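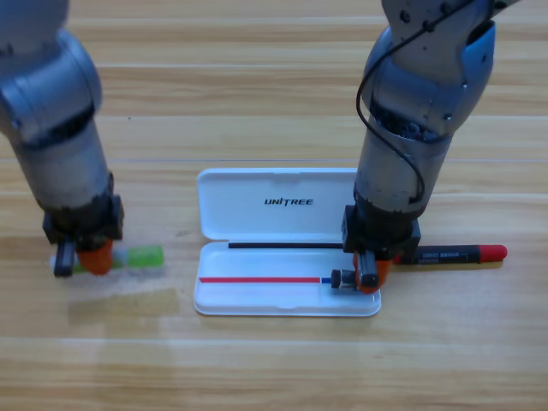

Attachment 1: white pen case, open, with red-cap and green markers

Ticket: label printer skips every other label, Honville stockroom
Priority: normal
Status: waiting on parts

6th March, opened. Printer is the Plestolik on the packing bench. Feeds one blank, prints one, feeds one blank. Started after the new roll went on. Roll is Lulex, 1000 labels, same size as before supposedly.

Update. Ran calibration 2 times, no change. Cleaned the gap sensor with a dry swab. Printed 12 test labels, half blank. Old roll end from the drawer prints fine, so its the roll or the sensor is borderline.

Update. Gap on the Lulex roll looks narrower than the old one. Set media type from Continuous to Gap, someone had changed it. Better but still skips after about 2000 when the head gets warm. Darkness down two notches, no diffrence.

Update. Called Altıntaş, they say sensor board, known thing on this model. Ordered. Meanwhile use the old stock, or write the pen set labels by hand. Don't peel the blanks off and feed them back thru, it gums up the roller.

Next: swap board when it lands, recalibrate, run a full roll before closing.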